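Hello again! I promised a few of you at the Camargo meet-up that I'd put some pictures up from the house walks, so I've finally sat down with a cup of tea and done it. If you've landed on this page by some other route, I spend most of my working days collecting walks through simulated houses for Silluris, our little navigation model. Somebody (me, usually) steers through the rooms with a controller, typing in what they're heading for as they go, and the model learns from the pairs of view and instruction. It's slow and a bit daft and I love it.

The house in this gallery is Stadstead. Nivaldo Lins built it over the winter and he's very proud of the colours, which are, let's say, confident! We've recorded 163 walks in it so far, out of 788 across all the houses, and I reckon it's my favourite of the lot.

## Through the doorway

Doorways are where most of my bad takes come from. You line yourself up, you're sure you've got it, and then the open door is in your way and you spend the next few seconds shuffling sideways like a crab. Stadstead gives you a pale aqua floor on one side and a terracotta one on the other, so at least you know which room you're meant to be in.
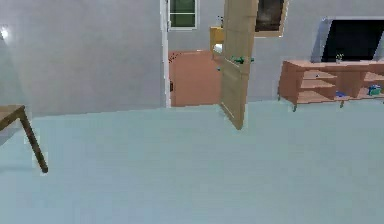 Jerome Macaraeg and I had a long argument in December over whether to keep the clumsy takes. He wanted them all binned, on the grounds that we'd be teaching the thing to dither. I wanted to keep any where the person recovers and gets through, because a model that has only ever watched perfect driving has no idea what to do once it's a bit off line. We ended up keeping them with a "recovered" tag, and a take only goes in the bin if you bump the same thing 3 times. (I have binned more of my own than I'd like to admit.)

The wording matters as well. "Go to the next room" is no good if there are two next rooms, so we write things like "go through the open wooden door" or "stop where the orange floor starts". Two people write the instruction for each walk without seeing each other's, and we keep both versions. Nivaldo writes like a telegram and I write like I'm giving directions to my nan, so between us there's a decent spread!

## Round the sofa

Now, the red sofa. I've parked next to this sofa so many times I could draw it in my sleep. It's big, it sits at an angle to your path more often than not, and the armrest is just the sort of shape people misjudge when they cut a corner. We use it for the "stop beside" and "go past" instructions, and the white cushion with the diamond pattern is a handy target as it shows up so well against the red.

The tricky one is "face the television". From some spots you only get the lower part of the screen in view, with the console underneath, and then the question is whether you've done what you were told. I say yes if the telly is what you've turned towards. Jerome says the whole screen has to be in. We've gone with Jerome's rule for the end of a walk and mine for anything in the middle, and both get written down in the notes file so that whoever checks them later isn't guessing. 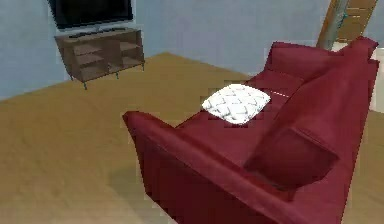

## What's next

Bemico is the next house on the list, and Nivaldo has been muttering about narrow corridors, so I'm expecting plenty of crab-shuffling. I'd also like to go back and redo my earliest Stadstead walks, which were recorded before we settled how to write the instructions and are full of things like "over there a bit". If you fancy having a go with the controller, drop me a message through the contact page. You'll need a spare afternoon and a fair bit of patience with doors.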